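Tableware Working Group – Minutes, January

Present: Flor Castaño (chair), representatives of Prindum and Ostance, minute taker
Apologies: Gara
Start: 9:00

1. Previous minutes

Accepted with one correction. Under item 4, "serving plate" should read "serving bowl". The stock list has been amended to match.

2. Table layout for the blue and green pieces

The group reviewed the current pieces on the tan-brown tabletop. The large light blue bowl and the pale gray-green plate were discussed together. Ostance noted that the glaze on the inside of the bowl throws strong glare under overhead light and makes the inner surface hard to check for marks. Prindum asked whether a change of glaze was possible. It is not planned for this run of 185 sets. Inspection of bowls will be done by a side light, with the overhead light off.

The chair asked that plates not be stood on edge next to a bowl for longer than it takes to move them. Chips on the last delivery were all at the rim.

Agreed: bowl on the right, plates to the left of it, flat, with a hand's width between bowl and nearest plate.
Action: Ostance to add the spacing to the layout sheet.
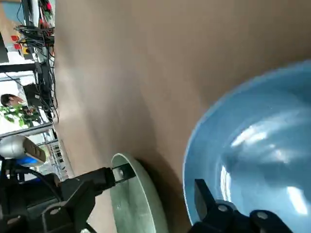 3. Plate pairs

Prindum reported that color matching between the two plate shades is acceptable in daylight and less so in the evening. The pale green reads as cream against a brown cloth. Castaño has no objection, provided the catalog calls it "pale green" throughout and the word "mint" is dropped.

Placement on cloth was discussed at some length. Two options were put forward: plates apart, or plates side by side with the rims touching. The second takes less room and shows the difference in shade better. Ostance raised rim wear as a concern – accepted for display, not for storage. In storage a paper sheet goes between plates as before.

The cloth shows folds and wrinkles. Pressing it before each setup was proposed and agreed.

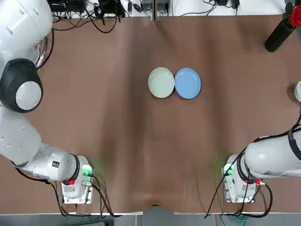

Item 3: pale green plate (left) and light blue plate (right), rims touching, on brown cloth.

4. Storage and packing

Cartons hold four plates. The order for 3000 paper sheets is approved. Bowls are packed singly, rim down. Gara to confirm carton height in writing, as the figure on the drawing and the figure on the quote differ.

5. Any other business

Spare cloth: one to be ordered, same brown. Action: Prindum.

Meeting closed 10:40. Next meeting to be set by the chair once the carton height is confirmed.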